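Projects > Dutancombe > Open Day Recordings > README

6 min read

# Dutancombe Open Day: Two-Arm Tabletop Recordings

Hello, and thanks for stopping by. If you came to the open day at Dutancombe and wrote the address of this folder on the back of your hand (at least one person did), you're in the right spot. If you didn't come, I hope these notes give you enough of the flavour to make sense of the files.

Version notes last touched 22 Aug 2026.

## How the day ran

We opened the doors to anyone who cared to come in — neighbours, students, a good number of parents with kids in tow, and a small group who had driven over from Borneck and wanted to talk about nothing but cables. The main demonstration was a pair of robot arms at a butcher-block table, working with the sort of things you'd find in any school bag or on any kitchen bench. We ran it in 3 sessions with a tea break between each, and the tea breaks ran over every time, so the last session is shorter than the other two. You'll notice that in the folder sizes.

People often arrive at these things expecting a factory line, with everything bolted down and painted yellow. I like to start them off with a pencil case. It's soft, it slumps, it never sits quite the same way twice, and everybody in the room has strong feelings about how a zipper ought to behave.

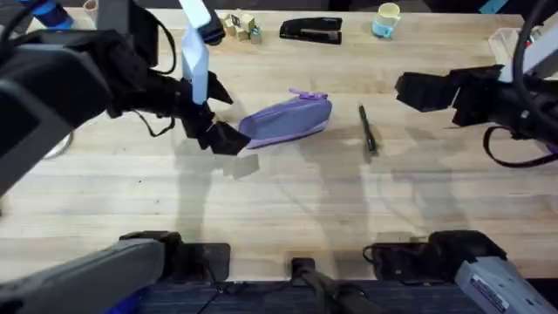 Both arms at the table, with the purple pencil case and the black pen between them.

The back of the table carried its usual clutter, a stapler and a mug and a few toy blocks among it, and I left all that where it was. I've had emails in the past asking for a bare table. I do understand the wish, but my own desk has never once been bare, and I'd sooner the recordings looked like a desk.

## What the recordings hold

There are 1349 clips in this release. Each one has its own folder holding the video, the joint positions for both arms, the gripper openings and a short plain-language note. The notes were typed up during the day by whoever was closest to the keyboard, so the spelling wanders a bit. I've fixed the ones that changed the meaning and left the rest alone, partly out of fondness.

The clips are sorted into 11 task names. Some are very plain ("move the pen") and some came straight from visitors, who were invited to suggest things on slips of paper. The slips aren't included, but the wording of each suggestion is kept in the note field exactly as written. My favourite begins "please could it".

A clip was kept whether or not the arms managed the job. The outcome field reads "done", "part" or "no", and I'd ask you kindly not to throw away the "no" clips before you've watched a few.

## Working with soft things

The question I was asked most often, by children and grown-ups alike, was why we bother with two arms when one could surely pick up a pencil case. One can, some of the time. Fabric folds away from you when you push it, though, and anyone who has tried to do up a zipper one-handed while holding a coffee will know how that goes. With a second gripper you can steady one part while you see to another.

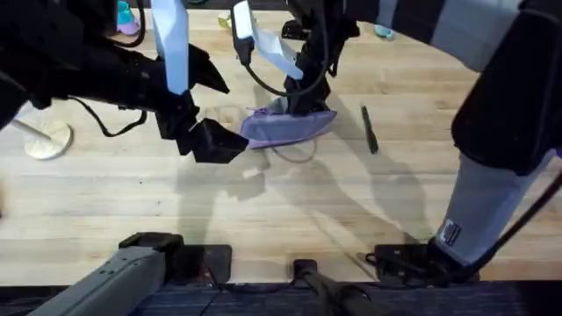

It does make the timing harder to read in the data. The two arms keep separate logs, and they share a clock that was set at the start of each session, so please line things up by the time column and leave the row numbers out of it. I learned this the slow way on the Courtois set and would be glad to spare somebody else the afternoon.

## Known troubles

- Session 2 has a gap in the sound, so the sound has been removed from the whole release.
- Shadows from the arms fall across the table and over the objects. If your method is fussy about lighting, do test it early.
- A handful of notes say "bag" or "pouch" where others say "pencil case". They mean the same item.
- The Vituneck loader reads everything except the note field. Open that one as ordinary text.

## Using and sharing

You're welcome to use these files for teaching, research or plain curiosity. A mention of the Dutancombe open day is appreciated — and if you make something from them, a short message telling me what it was would be lovely.

We're planning a second, smaller visit day in September, with the same table and a few more awkward fabrics. If you have an old pencil case with a stubborn zipper, bring it along.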